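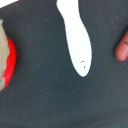 4.2 Student demonstrations

Teams in the Tovolen course recorded their own demonstrations for the toy kitchen task, and the results were a pleasure to go through! Of the 400 episodes collected in October, 274 passed our checks and were used for training. Each team had 35 minutes at the table and picked its own starting layout – some were far more inventive than ours (Figure 3).
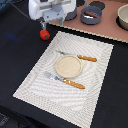 Figure 3. Toy kitchen task: gripper above the red pepper, with the place setting on the white mat.

We held out 26 of the student layouts for testing. None of them appear in the training set.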